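Flomside > Kitchen Notes > Galleries > Steamed Buns

Print this page | E-mail this page

Steamed Buns on a Small Electric Steamer

Text and captions: Bello Ogunleye

This gallery goes with the Giltska kitchen notes on countertop steaming, revised April 2021. The notes cover plain buns, without filling, reheated or cooked from proofed dough. The same settings apply to both except for time: 10 minutes for reheating, longer for raw dough. Recipe 153 in the notes gives the dough.

The steamer is a perforated tray over a shallow water well. Fill the well to the lower mark only. Overfilling brings boiling water up through the holes and the undersides of the buns turn gummy.

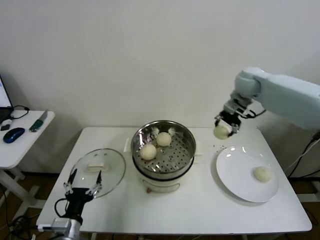 Spacing matters more than heat. Buns expand sideways as well as up, and two that touch will tear at the skin when separated. Leave a finger's width between them and the same again to the wall of the pot. On a small tray that means cooking in batches – the Bassey method of stacking a second tray works, but the upper layer needs extra time.

Set the lid down flat on the table when unloading, well clear of the plate. Lift each bun from the sides. Pressing the top leaves a dent that does not recover. Plate them apart for the first few minutes so the skins can dry.

Eggs can be cooked in the same session, after the buns, with the well refilled. Large eggs take over 10 minutes from cold. 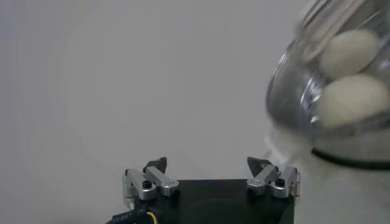
Storage of small items follows the Femum sheet, no. 408, with one change from October: lidded boxes are no longer used on the counter. Condensation collects under a closed lid and drips back. Clear plastic is preferred to opaque, as the contents can be checked without handling. The two pale, egg-shaped pieces in the transparent container are stacked one above the other, which is acceptable for firm items. Fresh buns should be kept in a single layer – the lower one flattens while still warm.

Related: Sheet 2849, Descaling the Water Well

Contact | Copyright Flomside Kitchen Notes | Back to top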